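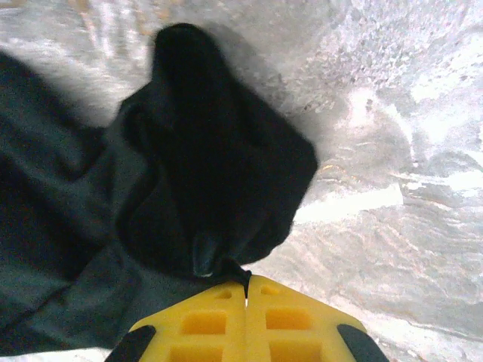

Stories > Clothing & Care > Interviews

Search stories Go

The Black Pile: Vimala Acharya on Washing, Folding and Keeping Dark Clothes

Vimala Acharya owns a great deal of black clothing, and she gets asked to take care of even more of it. For five years she has run Curnon, a laundry and mending shop with one long table and a very steady trade in concert wear. Singers, waiters, stagehands, two string quartets: they all bring her black cloth, and they all bring it in the same condition.

"In a ball!" she says, delighted. "Always in a ball. They take it off at midnight and it goes into the bottom of a bag, and by the time I meet it, it's a lump. I love a lump. You have no idea what it is until you get hold of an edge."

Getting hold of an edge is where she starts, and she does it slowly. A heap of black fabric gives very little away, she says, because the folds hardly throw any shadow that your eye can use. A collar looks like a sleeve looks like a hem. So she pinches up a bit of cloth, lifts, and lets the weight of the rest hang down.

"Your fingers are better than your eyes with black," she says. "A hem is thicker, and you feel the stitching. A neckband has that little bit of spring in it. I tell everyone who works here, stop staring at it and pick it up."

One of those people is Sumathi Pillai, who came in May to help with the busy weeks and stayed on. She remembers her first morning mostly for the lint. "I had a white towel over my shoulder," she says. "I folded an entire rack of black shirts with a white towel over my shoulder. Vimala let me get all the way to the end."

The towels at Curnon are dark gray now.

On washing, Acharya is happy to go on for as long as you'll let her. Inside out, every time. Cool water, a short cycle, and a drum that's only half full so that things can move (she thinks overloading does more harm to black cotton than any detergent on the shelf). Zippers closed, buttons open. She doesn't use fabric softener on anything that needs to drape, and she hangs as much as she can on the rack at the back, well out of the sun.

"What people call fading is often rubbing," she says. "You look close and the surface has gone fuzzy, and the fuzz catches the light. So you get this tired charcoal look even though the dye is still in there. Turn it inside out and let the inside get fuzzy! Who's looking at the inside?"

She keeps a notebook of everything she has tried, and the choir blouses take up a whole section. There were 28 of them, from the Mahawong Singers, bought over many seasons and no two quite the same black. Some leaned brown and some leaned blue. She re-dyed them in one long weekend with Yamuna Iyengar, the choir's wardrobe manager, and both women still talk about it as a kind of holiday.

"We had music on, we had lunch on the steps," Iyengar says when I reach her by phone. "My hands were gray until Wednesday. Then they walked out for the spring concert and it was one solid block of black. I got goosebumps."

Folding comes last, and Acharya has opinions there too. She likes a black knit folded loosely in thirds with the front facing out, and a strip of white cotton tape on the shelf below each stack with the size written on it. Before the tape, she says, she unfolded half the shelf every time somebody wanted a medium.

And wrinkles? She shrugs. Soft jersey that has sat in a heap overnight will mostly let go if you give it a shake and hang it in the bathroom while you shower. For the stubborn creases she turns the garment inside out again and presses through a damp cloth, never straight on the right side, where the iron can leave a shine that is very hard to lift.

While we talk she has been working through a bag from a restaurant called Rinier, lifting, shaking, laying flat. An apron, an apron, something with a drawstring. She holds that one up by the waistband and grins.

"Pants," she says. "I would have bet money on a hoodie."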